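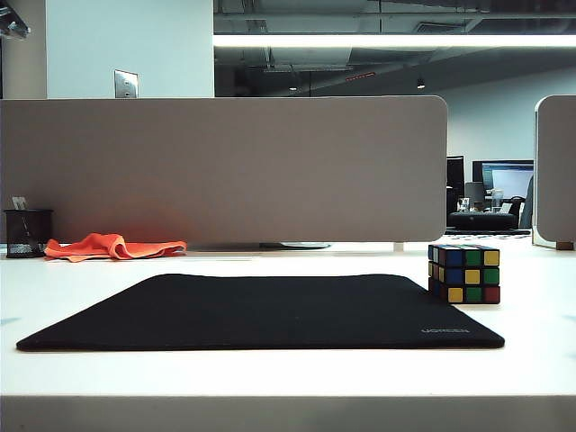
Section 4: Setting up your turntable for the first time

Welcome to the part everyone is keen to get to. Put the kettle on, leave the records in their sleeves for now and give yourself a quiet half hour, as the Derkari is a forgiving deck but does like to be set up in the right order.

1. Stand the turntable on a firm, level shelf, well away from the speakers. If you live with bouncy floorboards (plenty of us do!), a wall shelf will serve you better than a sideboard.

2. Lower the platter gently onto the spindle, then lay the felt mat on top. It may feel a touch stiff when you turn it by hand, and this eases after the first 10 hours or so of playing.

3. Loop the belt round the platter and the motor pulley, checking that it hasn't twisted on the way.

4. Slide the counterweight onto the back of the tonearm and turn it slowly until the arm floats level. Take your time over this one – a tiny turn makes a surprising difference.

5. Set the weight dial to zero without moving the weight itself, then turn both together until you reach the figure printed on your cartridge card.

Caution: keep the stylus guard on until the arm is back on its rest, except while you are balancing it.

6. Connect the red and white leads to the phono input of your amplifier, and the thin earth wire to the small screw beside it.

Note: if you hear a low hum, the earth wire is nearly always the culprit. Tighten it with the amplifier switched off, and try again.

7. Plug in, choose your speed and play something you know really well. We like an old live recording with a bit of double bass in it, where any wobble in the pitch shows up straight away.

If the sound is thin or the needle skips, go back to step 4 and balance the arm afresh before you change anything else. Replacement belts are listed in Section 13.

Last updated: April

Derkari Audio, Skornville | Contact us | © Derkari Audio | Back to top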